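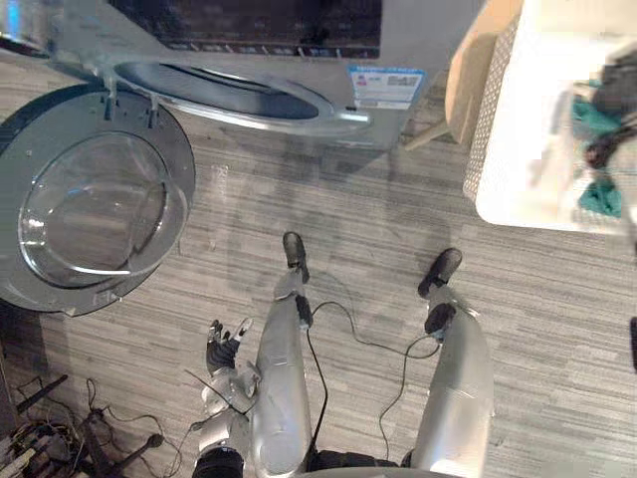 Wilma Drummond held that a shirt lasted as long as its collar, and that everything below the collar was padding.

Home Economics › Textiles › Chapter 10

Prurkbridge had 2 laundries and 191 households, most of which used neither. Washing was done at home, badly, and argued over at length. This chapter deals with fibres – what they are, how they wear, and why wool holds a grudge. Cotton comes first.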